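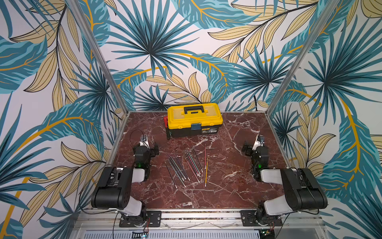 Nellislow Tool Library: progress report to the Galli Fund, October

1. Where we are up to

Dear Miyuki,

You asked for a report that was shorter than the last one and had fewer adjectives. I have managed one of the two.

The toolbox part of the grant is nearly finished. We set out to put together lending kits for people who have moved into a place with a dripping tap and no way of arguing with it. Each kit is a plastic toolbox with a carry handle, a few hand tools and a card telling you what to ring us about. We promised you 100 kits by the end of the grant and have packed 91. The other nine are waiting on sockets from Zilline, who have been very polite on the phone since August.

The packing has its own bench now, and the bench has its own colour scheme. The dark red marble top and the palm-leaf wallpaper will be familiar from your visit, when you were kind enough to say nothing. Both came from the Turbridge showroom when it closed and cost the grant zero dollars, so the surfaces line in the budget is untouched. I had wanted a plain grey top. I have been outvoted by the price.

White veins in dark stone are very good at hiding small silver things. We lost a fair few washers in the first weeks before somebody thought to bring in a tray.

2. What goes in and what comes back

Kits have gone out 371 times. Most come home in decent order, with the lid shut and the right things inside it. The ones that don't are usually missing the tape measure, which I suspect has joined a household somewhere and is happy there.

The weak point is the box. The yellow lid and the black base are held together by a latch at the front, and people who borrow tools are often people who close things with a knee. We have had 5 latches fail so far. Replacement latches cost almost as much as a replacement toolbox, a fact the supplier passed on with no visible shame. For the time being we are using tape over the seam on boxes that need it, and writing it on the borrowing card so the next person doesn't think they did it.

Wrenches and ratchets are kept beside the box until they have been wiped down and checked off. This was meant to be a temporary habit. It has lasted since May, and I now have to call it a procedure.
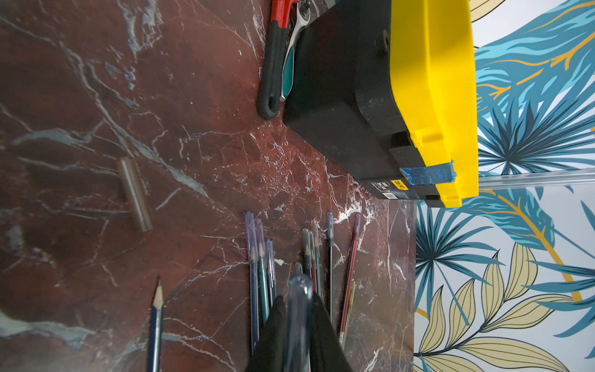

3. Money

Spending is under budget on surfaces (see above, at length) and over on sockets and rust remover. I would like to move what is left in the surfaces line across to cover a small stock of spare boxes, all the same model, so that a bad latch means swapping the box and keeping the tools. If you need that request on the proper form, please send me the form. The one I have is for vehicles.

4. Before the next report

Finish the last nine kits, sockets permitting.
Reprint the contents card in bigger type. Borrowers have been asking for this in increasingly large handwriting.
Hold the tap-washer evening we postponed in winter, when our own tap was leaking.

Receipts are in the envelope, sorted by month, apart from the ones for rust remover, which are a bit orange but can still be read.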